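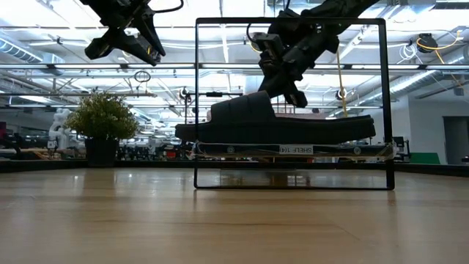 Shoe rack, finally

Blog > Around the house > Hallway

Quick one, dinner's on. The black rack came with the shelf edge still in its clear wrap and a label — SHELF 1(4). So four of these, I guess. Did one, put a slide on it, liked it, stopped there for the night.

Slides are the whole reason for this. They end up under the radiator, by the back door, everywhere. One shelf up off the floor and my feet already know where to go in the morning.

Still to do: peel the wrap, find the other slide, measure the hall again becuase I wrote 37 inches on one envelope and something else on another. Boots stay in the closet. No room, not arguing.

More when shelf 2 is in. Maybe January.

We use cookies to remember your settings. Accept / Manage

Comments

Edem Akpalu: Peel the wrap now or it stays on forever. Mine did.

venley_mum: where do the wet ones go tho

Edem Akpalu: Tray by the door. Old baking sheet works fine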